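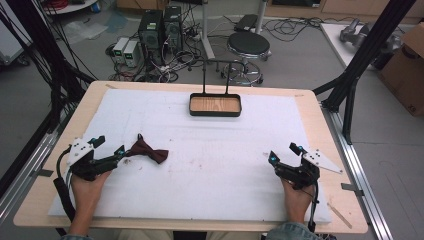

Erkus replied that the sample size should be settled first, and asked how many demonstrations are required before a policy trained on hand-held gripper data is compared with a teleoperated baseline.

Vasylenko
The Druvton protocol specifies 1000 demonstrations per task, with 502 held back for evaluation. Partial grasps are to be labeled and retained. Deformable items such as fabric must be reported separately from rigid ones.

Bandville Help Desk
It depends on the task. We used up to 2998 and saw little change in the later part.

Druvton Methods
Please also state the number of operators. Our own report lists 14.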